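Notebook, Tuesday

Humidity logging in the paper store, continued from the February sheets.

Swapped the desiccant in cabinet 2 and left cabinet 1 as it was for comparison. The Galletti logger was set to a 600 second interval. Its memory held 2908 readings at download, with one gap where the battery contact lifted. Contact cleaned and bent back. The Karaki logger on the lower shelf gave 3195 readings, no gaps.

Both were checked against the salt jar before going back in. Galletti reads high by two points at 75 percent, Karaki by less than one. Corrections go in the spreadsheet, not in the loggers. Old Betideo probe is drifting again and should not be used for anything that gets reported.

Cabinet 1 still climbs overnight and falls after the heating comes on. Door seal suspected. Paper strip test: grips at the top and on the hinge side, slides free at the lower corner.

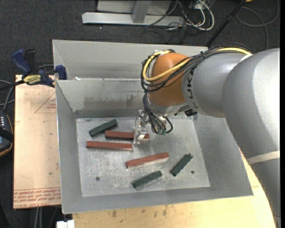

K. Delbridge

Seal stock is the 6 mm foam. Cut the corner at 45 degrees and do not stretch it. Leave overnight before closing the door on it.

To do: repeat strip test, order two button cells, relabel the salt jar. Next download when the Karaki reaches 1623 readings on the new file.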